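Zevside Two-Arm Build Guide
Section 7: Bag change routine

This section covers the first household routine most builders set up, taking a full trash bag out of the way and fitting a new bag to a bucket. It assumes you have finished Section 5 (arm mounting) and Section 6 (gripper calibration), and that both arms hold position when you press Hold on the Bosham controller.

If you are building in a shared workshop, read the cautions first and show them to anyone else who uses the room.

Cautions

Keep people and pets out of reach of both arms whenever the motor supply is on. The arms can swing outward at the elbow without warning when a grip is lost.

Do not put glass, blades, batteries or liquids in a bag the arms will handle. Use soft, light waste for all tests. Crumpled paper works well.

Do not leave spare bags where small children can get at them.

Keep the stop button within reach of whoever is running the routine. The pause key on the keyboard is not a stop button.

7.1 What you need

Two Zevside arms with two-finger grippers, calibrated
Bosham controller, firmware loaded
A small round bucket with a rim the fingers can reach on both sides
Thin plastic trash bags, one size larger than the bucket
One adhesive wall hook
A flat mat with enough grip that the bucket does not slide

7.2 Preparing the work area

1. Pick a spot against a plain wall. Patterned wallpaper and shiny tile both give the head camera trouble in finding the edge of a bag.

2. Lay the mat flat against the wall. Tape the corners down if they curl.

3. Clean the wall with rubbing alcohol, let it dry, and press the hook on. Leave it overnight before hanging anything from it.

4. Twist the top of a spare bag, tie it in a loose knot, and loop it over the hook. The bag should lie flat.

5. Route the gripper cables over the back of each wrist with enough slack for a full turn. Turn each wrist by hand, with the motors off, and check that nothing pulls tight.

Note: Bags that are dark on a light wall are easiest to start with. White bags need the contrast setting described in Section 9.

7.3 Setting the grip

1. Open the Grip page on the controller.

2. Set closing force to 60 for both grippers. The scale runs from 0 to 100 and has no unit. Higher values tear thin plastic at the fingertips.

3. Set hold time to 2000 milliseconds. This is how long the fingers stay closed before the arm starts to lift.

4. Place a bag between the fingers of one gripper, close it, and pull gently by hand. If the bag slips out, raise the force in steps of 5. If it stretches or splits, go down by the same amount.

5. Repeat for the other gripper. The two values do not have to match.

Note: Brunner fingertip pads wear smooth with use. If you find yourself raising the force every week, change the pads.

7.4 Running the routine by hand

Run everything under manual control before you record it. Allow about an hour the first time.

1. Press Home and wait for both arms to stop.

2. For a full bag, bring one gripper to the gathered top and close it. Use the other gripper to steady the side of the bag. Keep the steadying fingers nearly closed so they press without hooking the plastic.

3. Lift slowly and set the bag down clear of the bucket area.

4. For a new bag, take hold of it near the mouth with one gripper, then bring the second gripper to the opposite side.

5. Move the grippers apart until the mouth opens, lower the bag over the rim, and let go one side at a time.

Handling a full bag, and fitting a bag to the bucket:
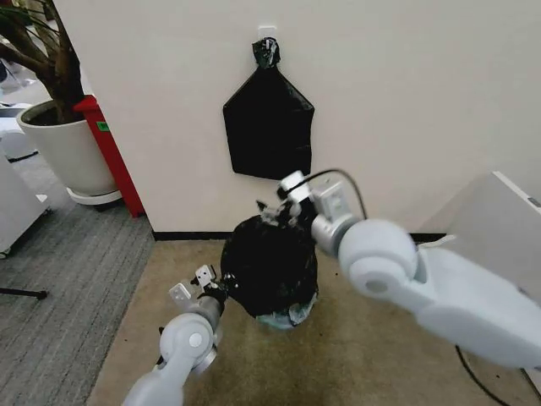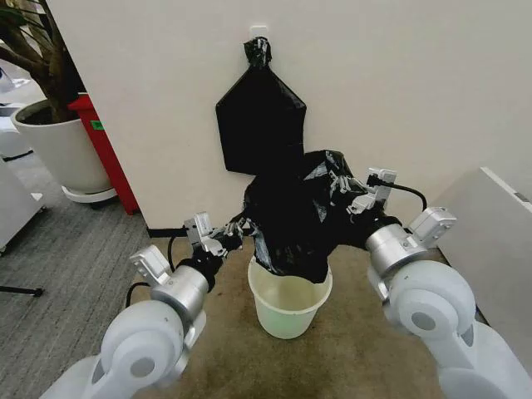
6. Open both grippers fully and back the arms away before pressing Home. Going straight to Home with the fingers near the rim will tip the bucket.

7.5 Recording

1. Press Record and repeat the motion you want to save. Each recording holds up to 2000 points.

2. Save under a name you will recognize. The Pirside viewer sorts by name only, so a number at the front helps.

3. Play the recording back at low speed with no bag in place and a hand on the stop button.

4. Play it again with a bag. Do not raise the speed until it has gone through cleanly several times.

7.6 Common problems

The bag will not open. The two layers are stuck together. Rub the mouth between your fingers before loading it.

Only one layer is gripped. Move the approach point slightly further from the wall and try again.

The bucket slides. Check the mat, or put a flat weight in the bottom of the bucket.

The wrist stops partway. Look for a cable caught at the joint. Switch the motor supply off before you reach in to free it.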